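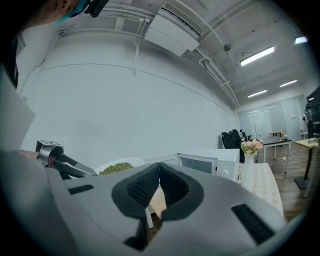 Gitau Mosoti asked, when the first part of this gallery went online, whether a person holding a gripper could teach a machine anything that a person using bare hands could not. The question has been put to the Skotham group several times since, and it is a fair one to set before the pictures and the notes which accompany them.

Skotham gallery, second part: gathering examples by hand
Nov 16, 2018

The learning system under development at Skotham requires a large store of examples of ordinary household handling. Each example is a short recording of one task, carried out from start to finish by a person working with hand-held grippers. The recordings are made from the gripper itself, so that the system is given a view close to the one it will later have to work from. A bare hand grasps in ways that two jaws cannot, and examples made with one would have to be translated before use. It is on this point that the group would answer Mr Mosoti.

At the table
Two grippers are in use, with a plate of green peas close to the jaw of the one on the left. Food is included in the programme at the request of Nasine, whose interest is in the serving of meals.

The jaws
Black textured pads line the jaws of the nearer gripper. The choice of pad was discussed at length with Fodetar in May, and the group's written record of those discussions may be consulted on application.

The marker
A small square marker is mounted on top of the other gripper. Readers who wish to know how position is recovered from recordings are referred to the technical note by Onni Oksanen.

The room
A microwave oven, a vase of pink and white flowers and a patterned tablecloth share the room with office chairs. The group's guidance asks that backgrounds be left furnished, as a system trained against bare walls has been found to perform poorly elsewhere.

Notes on the series
The present series covers 17 tasks and was recorded over six days. Sessions are limited to 32 minutes. Recordings in which an item is dropped are kept and labelled as such. Labelling is carried out by Régis Texier and Yannick Le Goff, each of whom checks the other's work before a recording is released to Huet for training.

Requests to reproduce material from the gallery should be addressed to Didier Cordier at the Skotham office.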